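Notes on checking gripper-width labels before you train on them. I wrote these for the Cedano repo after we wasted most of October on a policy that closed too early, and I've kept them blunt on purpose.

# Checking gripper width against what the camera sees

Every pipeline I've been handed claims its width signal is "calibrated." Ask when, and against what, and the room goes quiet. The width channel is one float per image, it plots as a nice smooth curve, and so people trust it. I don't. A smooth curve with a constant offset looks exactly like a smooth curve without one.

This page covers handheld grippers with a wrist fisheye, where width comes from tracking something in the image. If you have an encoder, skip to step 4, but do step 4.

## What you need

- One recorded episode with a real grasp in it
- The fisheye intrinsics that were used for that episode (check the lens, check the resolution)
- Calipers
- The `width_check` script from the Hisetti tools folder
- An hour when you won't be interrupted

You don't need the Rirura dashboard. It draws width as a percentage of full travel, and a percentage is a good place for an error to hide.

## Steps

1. **Pull the raw images, before any crop or resize.** The loader in Cedano crops to a square by default and will do it without telling you. Set `crop: none` and look at the output. You want the black corners of the fisheye circle still in there. If they're gone, something upstream ate them, and your intrinsics no longer match your pixels.

2. **Find one closed, settled image.** Plot width over the episode and look for the flat part after the drop. Take an image from the middle of the flat part. The first few after contact are bad choices, as soft fingers can keep bending after the drive has stopped. My episode had 200 images in the flat stretch and I took one near the center of it.

3. **Look at it with your own eyes at full size.** I know there's a contact classifier. The classifier was trained on the same width labels you're trying to check, so its opinion is worth very little here. Check that the object is between the fingers and that both sides are in view. Then pick the height on the object where you'll measure. A drink bottle is a fair test and also a slightly nasty one: it has shoulders and it narrows toward the middle, so "the width of the bottle" means nothing until you say where.

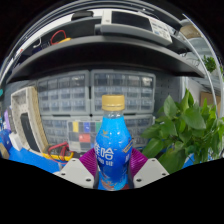

4. **Measure the object with calipers at the height you picked.** Measure the object itself. Don't look up the diameter on a product page, and don't reuse the number in the `objects.yaml` file, half of which was typed in from memory. If the wall is thin, close the calipers until they touch and stop. Squeezing gives you the answer you were hoping for.

5. **Undistort two points, one on each side of the object.** Run:

 ```
 width_check --episode ep_061 --image 1000 --points 2 --model fisheye
 ```

 Click one edge of the object, then the other, at the same height. The script turns each click into a ray and asks for a depth. Use the distance from the camera to the grasp plane, taken from the CAD or measured on the tool. If you leave depth blank it falls back to a default, and that default belongs to a different tool.

6. **Compare three numbers.** Calipers, rays, logged width. Write all three down before you form an opinion. Expect the logged width to differ a little from the calipers when the fingers are compliant, because it usually reports where the finger mounts are, and the pads can be somewhere else. The rays should agree with the calipers. If they don't, fix the camera model first and leave the width code alone.

7. **Repeat on an object of a different size.** A single object can't tell an offset from a scale error. Two can, barely. I'd rather have three, and I'd want one of them to be small.

## Reading the result

**Rays match calipers, logged width is off by the same amount on every object.** Zero offset. Close the gripper with nothing in it, read the value, subtract it. This was our October problem.

**Logged width is off by more on bigger objects.** Scale error, or someone changed the linkage and kept the old lookup table.

**Rays are off too, and it gets worse toward the rim of the circle.** Wrong distortion coefficients. Somebody has probably loaded a pinhole model. Vasiliauskas still ships a config that does this, and the demo video looks fine because everything in it sits dead center.

**Everything matches.** Pick another episode and try again. Ours has 3,073 images and matched perfectly at the start, then drifted after the tracker lost one side and quietly filled in the gap by interpolation.

## On automating this

Barrett Mercado has a branch that replaces the clicks with a segmentation mask and runs on every episode overnight. I've reviewed it and I'd merge it as a filter that flags bad episodes. I would not merge it as a correction step. On glossy labels the mask edge jumps between the object and the highlight, and on clear plastic it sometimes picks the background. It flagged 61 episodes on its first run. I've gone through the first handful by hand, and some of those were the mask's fault.

Until somebody shows me the false positive rate by object type, the clicks stay. Results go in `checks/width.csv`, one row per object, with the caliper reading in millimeters and your initials.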